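Which channel is Morning with Maurya on now, and is the old presenter coming back?

Asked by Fung-ping Au, November 30, 2020

Hello to all. I have watched Morning with Maurya for many years, mostly with my mother, who likes the cooking part. After the summer break the programme was not in its usual place. My guide says "Gresia Talk" at that hour, and it is a different studio with a different sofa. I read somewhere that Liv Skjelbred will return to the programme as a guest reporter, but I could not find the date. Is it the same show with a new name, or did they stop it? Also I would like to know if the old episodes can be seen anywhere. I have the basic package only.
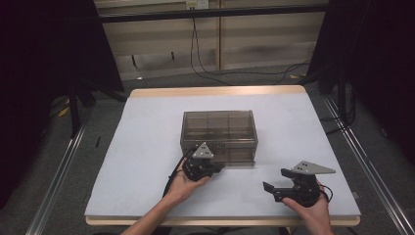
2 min read

Nazma Nanayakkara

It is not the same show. Gresia Talk is made by another company and has its own presenters. Morning with Maurya moved to the Penard channel, and it is shorter than before, 30 minutes in place of one hour. The cooking part is still there, but only in the second half, so your mother should not switch off when the news comes.

About Liv Skjelbred: she was the reporter in the first two series, before she got her own evening programme. In January she comes back for 12 reports, one in each week. She will not sit in the studio. As I understood from the interview in the Penard magazine, she wanted to do again the work she began with, going out to meet people, and she asked for this herself.

If you have the basic package you should have Penard already. On my box I had to search the channels again before it appeared. Go to settings, then channels, then update the list. It was number 31 for me, but I think the number depends on your region.

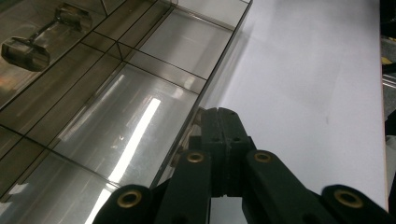
Clear acrylic organiser on a white tabletop

Shivam Kaushik

it was cancelled, my cousin told me. they only show repeats now

Mamta Singhal

I must disagree with Shivam, because I watched a new episode last week and they spoke about the first snow. Maybe your cousin means the Saturday edition, which was really cancelled.

For the old episodes, you can try Werkutar. They have the first four series complete, and the fifth with some episodes missing, I suppose because of the music rights. You must register, but you do not have to pay if you accept the advertisements. The search is not very good. When I wrote "Maurya" I received 3,598 results, and most of them were short clips. It is better to open the list of programmes and go to the letter M.

One more thing for Fung-ping: the subtitles on Werkutar are missing in the first series. If your mother needs them, begin with the second. The episode where Liv visits the lighthouse is in that one, and in my opinion it is the best she ever made.

Fung-ping Au

Thank you Nazma and Mamta. I updated the list and found Penard, on another number than yours. I will look for the lighthouse episode this evening.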